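Drindodholm Seed Library: Second Progress Report to the Hakora Fund

Reporting period: spring through June
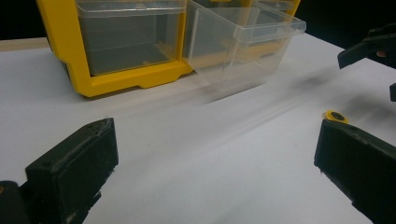 Yellow organizer with clear drawers, one pulled partway out to show the divider.

1. Where things stand

The grant paid for a lending library of vegetable and flower seed, run from the old ticket office at Drindodholm station. Members take seed in spring and bring some back in fall. That was the sentence in our application, and we still believe in the first half of it. The second half will be tested in October.

We opened in April, two weeks behind schedule. The delay was the door. The station owner agreed to let us use the ticket office before establishing who had the key, and the locksmith had views on historic doors which he shared at his hourly rate. The cost is under "Premises" in the attached budget sheet. We have not asked for more money to cover it and are mentioning it mostly for our own relief.

2. Lending

Our target for the first season was 700 packets. We lent 1000. Before the Fund adds this to its newsletter, we should say that a large share of those were zucchini. We tried steering people toward leeks. Leeks take most of a year and look like grass for much of it, and our members are not fools.

Beans went well, particularly the climbing kind from the Cârstea growers' exchange, who sent a generous box and a four-page letter on how not to ruin them. We have copied the letter for borrowers. Tomatoes were gone by the first Saturday. Parsnips remain available to any reader of this report.

3. Germination testing

We promised to test each batch before lending it. The method is a damp paper towel, a plastic bag and a warm shelf, and it works fine provided people leave the bags alone. One set was thrown out by a well-meaning visitor who took it for lunch. The repeat test was labeled in larger letters.

Most batches passed. Two did not: a donated carrot, which was older than it claimed, and an onion that produced a single sprout and then thought better of it. Both have been withdrawn. We had planned to buy a small heated mat for this work and now think the shelf over the radiator does the job until the heating goes off in May, at which point so does the testing. The mat is back on the list.

4. Catalog

The catalog was to be online by the end of this period. It is online in the sense that a page exists. The Osach software we chose is made for lending books and wants an author for every item. For the moment the author of all our lettuce is "Lettuce." Searching works if you spell things the way we did, and a paper copy hangs on a string by the window for everyone else. We expect to have this fixed before the fall returns come in, when it will matter a good deal more.

5. Workshops

We ran 2 workshops out of the four planned. The one on sowing was full. The one on seed saving drew a smaller crowd and ran long, owing to a disagreement over whether squash varieties can be kept apart in a small garden. (They can, with tape and an early alarm clock.) The remaining sessions move to September, when there will be some seed to save.

6. Money

We have spent slightly less than planned on printing and noticeably more on envelopes. Small paper envelopes are cheap until you need 3000 of them, and the gummed kind turned out to seal themselves in a humid room. We have switched to the fold-over type. We would like the Fund's permission to move what is left of the printing line into supplies, and have filled in the form for this, both sides.

7. Next period

Returns open in late September. We need a drying rack, a second set of sieves and a clear rule about what we do with squash of uncertain parentage. A draft of the rule is attached. Comments are welcome by the last Monday in July, after which we'll be too busy giving away zucchini.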